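Garment handling at Pruvden: an interview with the head of workplace change

December 18, 2022

Pruvden runs housekeeping and laundry services for supported housing, and employs 134 people across its sites. In October the company began work on automating part of the handling of clothes, together with the engineering firm Steletti. Our newsletter spoke to the company's head of workplace change about what the staff are being asked to do differently, and what remains unsettled.

The first question concerned the choice of task. Washing and drying have been done by machine for decades, she said, but picking up, laying out and folding have stayed with the staff. "A folder at our Plellilden site handles up to 600 pieces in a shift. The wrists and shoulders go first. We have known that for a long time and our answer was to rotate people, which spreads the strain but does not remove it."

The Mohamedi programme, as the project is called internally, started with the staff themselves. Eleven employees were trained to use a hand-held gripper, with which they take hold of clothes and bedding in ordinary rooms. The recordings are then used to teach a machine the same movements.

"We did not want to begin in the laundry hall, where every table is the same height and the light never changes," she said. "Our people work in bedrooms. A jacket is lying on a patterned quilt and you have to find the hem. If the system only knows white sheets on a steel table, it is of no use to us."
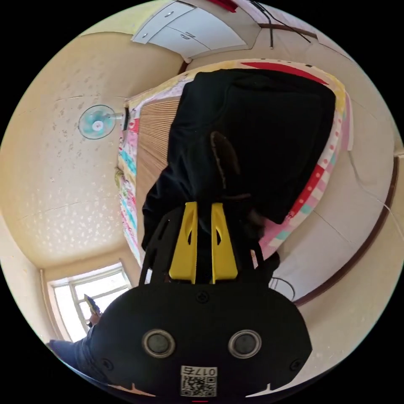
Asked how the employees had received the work, she was cautious. The first weeks were slow. Two fingers take a hold that a hand would never choose, and experienced staff found it tiresome to do badly what they normally do well. Thick fabric was easier than expected – thin linings were not. By the time the group had completed 814 recordings, several of its members were correcting the written instructions, and their corrections were adopted.

"One of them told the engineers that they had the order wrong," she said. "You settle the sleeves before you touch the body of the garment. It had never been written down in our own manual either."

On employment, the company has given a written undertaking that no post will be removed as a result of the programme before its first review. She acknowledged that this does not answer every concern. "People ask me what happens after the review, and they are right to ask. I can tell them what has been agreed. I cannot tell them what will be agreed later."

Pay was a further point of discussion. Time spent on recordings is now paid at the trainer's rate, after staff representatives argued that teaching a machine is still teaching. The company at first proposed the normal hourly rate and withdrew that proposal after two meetings.

There is also the matter of privacy. Recording takes place only in rooms where consent has been given in writing, and anyone living or working there may withdraw it at any time. Steletti holds the material under a contract that forbids its use for measuring the speed of individual employees. "That clause was the longest conversation of all," she said. "Without it I do not think we would have had a single name on the list."

The next stage is a trial of a fixed folding station at Plellilden, with two members of the group present on each shift. They will have the authority to stop the machine and to refuse a garment on its behalf. Training for the remaining sites has not yet been scheduled.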